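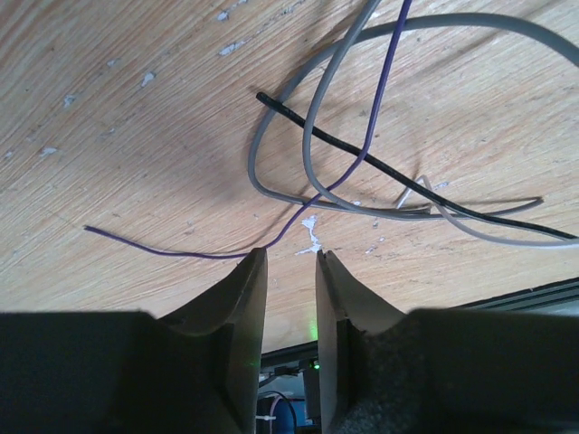
Wrist camera view, cable sorting task. Purple wire is the pick target.

Wrist camera demos: reset the cables every episode or leave them tangled?
Asked by Gunhild Mikkelsen

I'm collecting teleoperated demonstrations for a cable sorting policy. The task is to pick the named wire out of a small pile and lay it to the side. I have 146 episodes so far, all from the wrist camera, and the policy does fine when the target is on its own. Once the wires cross it goes for the wrong one, mostly where the two grey cables run side by side. Even I have trouble telling those two apart on the screen.

Up to now I've straightened everything out between episodes. Should I stop doing that? Also wondering if the white marks on the tabletop matter. I'd sooner not sand the bench.

Answer from Reinhold Kasten (accepted)

Stop straightening. If every episode starts tidy, the policy has never seen a crossing and has to guess. Pick the lot up, drop it from the same height each time and record whatever you get. We did 568 episodes that way at Strobel before the wrong picks dropped off.

Leave the greys in, but don't use either one as a target until the rest works. Label by colour and you'll have two right answers for one instruction. Put a band of coloured tape on one of them if you need both.

The marks are fine as long as the pile moves. If your purple wire always ends up near that big white patch by the fingertips, the model will learn the patch. Shift the pile a hand's width every 9 episodes or so – you can do it while the arm is homing.

Answer from Bastian Kramer

Get a second camera. Wrist only is asking for trouble, the fingers cover the tip right when you need to see it.

Comment from Gunhild Mikkelsen

Thanks Reinhold. Dropped them for the whole afternoon and it's already a very different looking set. No second camera in the budget until March.

Answer from Zofia Borkowska

Check your lighting too. My shadows were darker than my thinnest wire and the gripper kept closing on them. A diffuser fixed most of it.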